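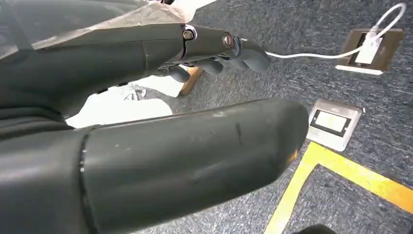

Jade Bunting would keep the old carpet for ever if it were up to her. Pale floors show every crumb, she says, and a speckled blue-grey hides a week of boots and biscuit.

She may get her way. When Osten moved its workshop into the old Natemmont offices in January, the plan was bare concrete throughout. The quote was for 289 square metres and the money ran out at 134, so the back rooms kept their carpet.

It has worn better than expected. Heavy kit is moved about on it, plastic sheeting is kept over whatever needs covering, and people come and go in whatever they wore on the bus - trainers, leather lace-ups, the odd pair of wellingtons.

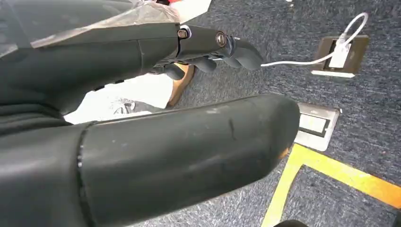 The floor boxes were the real argument. Lifting the carpet meant resetting every one of them, and Corden, the fitters, wanted up to 2,000 pounds for that alone. Left flush, they need a wipe round the rim and the lid kept shut.

Cleaning takes 30 minutes, at six in the evening. Vacuum first, then a damp cloth on marks - no soap, as it leaves a sticky patch that picks up dust.

We use cookies to improve your visit. Manage preferences

Last updated: March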